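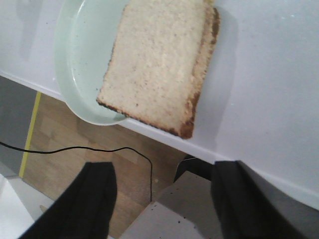

Perdre une élection, et savoir se taire

La candidate battue de Trisby a encore publié une lettre ouverte. C'est la deuxième depuis le scrutin. Frøydis Sæther y explique que les sondages l'ont desservie, que la presse locale ne l'a pas écoutée et que son propre parti l'a lâchée dans les derniers jours. Une partie de tout cela est sans doute exacte. Je ne vois pourtant pas à qui cette lettre peut servir.

Elle a perdu de 14 voix. Un écart pareil fait mal, et je comprends qu'on refasse le compte la nuit. Mais le recomptage a eu lieu, il a confirmé le résultat, et Ghazala Ghumman est maire. Les électeurs ont le droit de passer à la suite - le budget, l'école, la route de Bettencourt, fermée aux camions depuis huit mois.

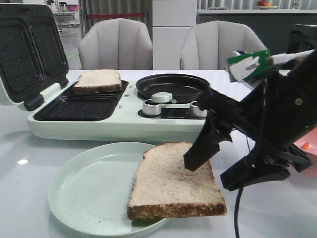

Dernière modification de la page : 2022-12-13

La nouvelle maire n'est pas sans reproche. À chaque question gênante au conseil, elle répond en rappelant la campagne de son adversaire. Interrogée sur la route, elle a parlé des affiches de Mme Sæther. Interrogée sur les tarifs de la cantine, elle a parlé de la lettre ouverte. C'est commode, et cela évite de donner un calendrier.

Les deux femmes ont donc besoin l'une de l'autre. La première entretient sa défaite, la seconde sa victoire, et les séances du conseil se passent à commenter un vote terminé. J'ai assisté aux deux dernières. Le point sur la voirie a été reporté les deux fois.

Mme Sæther garde un siège dans l'opposition. Elle connaît bien les finances de la commune, mieux que la plupart des élus de la majorité, et son travail sur la dette avait été utile à tous. Qu'elle le reprenne. Le budget sera voté en janvier, et pour l'instant je n'ai lu d'elle aucun amendement.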